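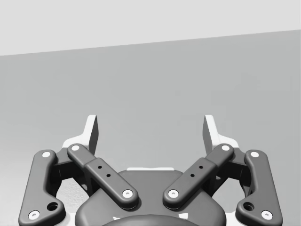
Gripper fault halts Skaneck picking cell

May 8, 2019

Print this article | E-mail to a colleague

Skaneck has suspended automatic running of a picking cell at its Ratanaporn site after a two-fingered gripper repeatedly reported a secure hold with nothing between its fingers.

The fault came to light during a run of 1,000 pick cycles. In 37 of them the controller logged a successful grip, and the arm travelled to the drop point and opened the fingers over an empty tray. No alarm was raised. An operator stopped the cell by hand after noticing that the tray count and the packing count did not agree.

Nobody was hurt. The company has classed the matter as a safety event all the same, as the guard door interlock takes the "part held" signal as one of its inputs. With a false signal present, the door could be released while the arm was still permitted to move at full speed.

Waraporn Suksawat, controls engineer at the site, said the cause was a threshold setting in the Branon control software. The gripper has no contact sensor in the finger pads and infers a hold from motor current. A stiff linkage draws extra current as the fingers close, and the software read this as resistance from a part.

"The simulation used ideal joints with no friction, so the current trace was clean every time," she said. "The setting was copied from the model to the cell and was too low for real hardware."

Zirnine, which supplied the cell, has issued a temporary change. The threshold has been raised and the controller must now see the fingers stop short of the fully closed position before it reports a hold. The door interlock has been rewired so that it no longer depends on the gripper – it now reads arm speed only.

The simulation is being rebuilt with joint friction included. Three further cells with the same software version remain in manual mode until they have been checked. Skaneck expects to return the affected cell to automatic running in June.

Print | E-mail

Comments (3)

linkage_bob: Current sensing with no position check? That was bad practice when I was an apprentice.

Sakda Thongdee: Does the position check still work on thin parts? Ours are 6 mm and the fingers are very nearly shut when they grip.

m.harrow: The interlock is the real story. A process signal has no place in a guard circuit.

This site uses cookies. By continuing to browse you accept our cookie policy. OK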